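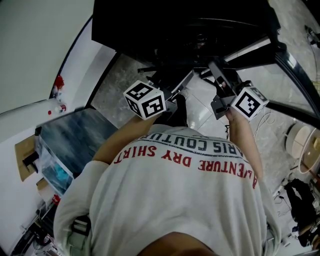 Black frame-like structure with the silver rods, tiles around it. Saturday, morning session.

Erden frame, second look. Carried on from Songül's note in the August pages.

Rod spacing measured at the outer end: 196 mm. The Ragab sheet gives 210. Measured again from the other face and got 196 again, so I've corrected the sheet in pencil and initialled it. Theano to check whether the 210 was taken centre to centre or over the outside.

Rod length not recorded. The tape won't sit flat where they cross, and the calliper jaws are too short. Try the steel rule.

Black finish makes it hard to read anything on the underside. Moved the work light to the left and found one of the stamped marks, 62, but not the other. No idea if it is a part number or a batch. Binus may know.

Floor: grout lines are not level near the drain and the frame rocks by 2 mm there. Shifted it one tile over. Don't take heights off the old spot - use the tile with the blue tape.

To do:
Rod length
Second stamp
Ask Lastis for the end caps in grey, same size as the last order
Return the calliper to Songül's drawer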